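Ngan-ling Fang
December 18, 2019

1/ We move out of the Rurnau Street apartment in six days and I have started on the bottles. Kitchen sink, bathroom shelf, laundry corner. Posting how I'm packing them in case it helps anyone else moving this winter.

2/ Last move I put everything liquid in one big cardboard box. Dish soap leaked through the bottom in the back of Natnael's car. The carpet back there still foams a little when it gets damp.

3/ This time, no cardboard for liquids. I'm using fabric totes with flat bottoms. They stand up while you load them, they have handles, and they can go in the wash if something spills.

4/ First step is sorting out what is worth moving. Anything under a quarter full gets used up this week or poured into a matching bottle. I don't mix different cleaners, even when they smell the same.

5/ Caps next. Screw tops get a small square of plastic wrap under the cap. Flip tops get a strip of painter's tape. Tape comes off clean, packing tape does not.

6/ Pumps are the worst for leaks. If the pump twists down and locks, lock it. If it doesn't, take the pump out, rinse it, bag it, and put a plain cap on the bottle. I keep old caps in a jar for this.

7/ Load standing up, never lying down. I leave the rest of the bottles in front of the tote so I can see what still has to fit. Amber soap pump and the yellow-green bottle in first, the others in bunches on the floor, toaster against the wall until I get to the appliances.
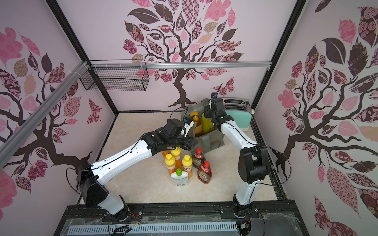
8/ Filling the gaps
Dish towels and washcloths between the bottles. They have to be moved anyway. Push them down far enough that nothing can tip, and put one more folded on top.

9/ Weight
Stop before the tote feels heavy. Mine are fine with one layer of bottles. Pui-shan stacked a second layer in hers and a handle tore on the stairs.

10/ Toaster
Unplug it the night before, shake the crumbs out over the sink, wipe the slots with a dry brush. Cord gets folded and held with a rubber band. It travels in its own bag with a towel around it — not in with the soap.

11/ Labels
Masking tape on the handle with the room it's going to. I write SINK or BATH, nothing longer. Chin-lung is carrying most of these and he won't read a list.

12/ The bottle totes go in the car with us, on the floor behind the front seats. The movers' sheet says no liquids on the truck, so check yours if you are using a company.

13/ Someone asked what I keep out until the last day. One dish soap, one hand soap, one spray cleaner, a sponge and a roll of paper towels. Those go in a bucket by the door.

14/ Man-lok wants to know if spices can go the same way. Yes, but tape the shaker lids and use a smaller bag. I'm doing ours tomorrow and will add to this thread once the cabinet is empty.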